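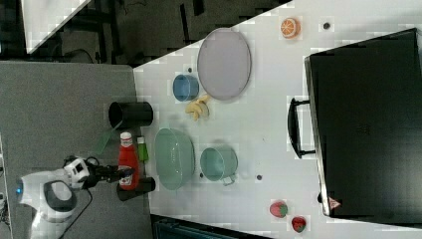
The town that is always somewhere else

Home Features Film Music Books Back Issues Subscribe

2021-01-03

Sukville, population 2753, has been destroyed by a meteor, an inland tsunami and a virus spread by owls. It has been Nebraska twice. It has been Vermont, with leaves trucked in and wired to the trees, and for one expensive week it was a suburb of Warsaw. In six feature films and a run of television episodes, it has yet to play itself.

The reason is the main street. It's wide, it runs east to west so the sun sets obligingly down the middle, and the bank at the corner closed years ago without anyone changing the sign much. A location scout can stand outside the hardware store and see whatever the script requires, provided the script requires a place where the hero grew up and couldn't wait to leave.

People here learned the routine quickly. Your licence plates come off, your maple leaf flag comes down, a mailbox of the wrong colour appears on the corner and a polite young person with a headset asks whether you would mind not mowing. You get a cheque for the mowing. In a good June, a family with a sufficiently loud mower could do quite nicely out of leaving it in the shed.

The first production to arrive was Skaltetar, in which a lighthouse keeper waits for a brother who may be a metaphor. Sukville is a four-hour drive from any water that would need a lighthouse. The company, Hanum, built one anyway, on the soccer field, out of plaster and scaffolding, and filmed it from low enough down that the sky could pass for a coast. It stood until the second windstorm. There are still grown adults in town who proposed or were proposed to at the foot of it, and who now have to explain to their children why the spot is a penalty box.

Skaltetar had its hometown premiere at the Gowda, which has 445 seats and, that night, filled all of them. The Gowda is a proper picture house with a balcony and a smell, and it had never shown anything with its own street in it. The audience cheered at the title. They cheered at the post office, which was meant to be a customs house. They cheered a dog. By the second hour, when the keeper had been trimming the same lamp for long enough that a man in the balcony was heard offering to help, the cheering had gone a bit thin, but they stayed to the end of the credits to see the town thanked. It was spelled with two k's.

The critics liked it more. One festival programme called the setting "a landscape scoured of memory", which went over poorly at the curling club.

After that came the disasters. These are better understood locally, and pay better. A town that's about to be flattened needs extras, and extras need only be able to look up and run, though the owl picture also wanted them to fall down, and there was some bitterness over who was chosen to fall down near the camera. My own contribution to world cinema dates from this period. I am the man carrying a box of files out of the courthouse. I've never learned what was in the files, or why, with the meteor on its way, I'd gone back for them. My motivation was sandwiches.

Then there's the television series, 54 episodes of it, about a detective who returns home after a divorce and finds a body roughly where she left her bicycle. It has the real grain elevator in the opening titles, and it has brought visitors. They come in rental cars and stand in front of the bakery, which was the police station, and look hurt to find scones in it. The bakery has put a badge on the door and raised the price of the scones.

What nobody has made is a film set in Sukville. There was a script once, from a writer who'd come up as a driver on the Nebraska pictures and got fond of the place. It concerned a closed bank, a long quarrel about parking and a woman who keeps a list of every car she doesn't recognize. I read it over a weekend and thought it was wonderful. Everyone on the street was in it, and the mower business was there too.

A studio did take it up, with some changes. It's now set in Ohio, and they shot it last fall in a town two hours south of us, where the tax credit is slightly higher.

The Gowda has it booked for whenever the Gowda is allowed to open its doors again. I expect we'll all go, and somebody will cheer the wrong post office.

Shares 54 Comments 6

We use cookies to improve your reading experience. Accept Manage settings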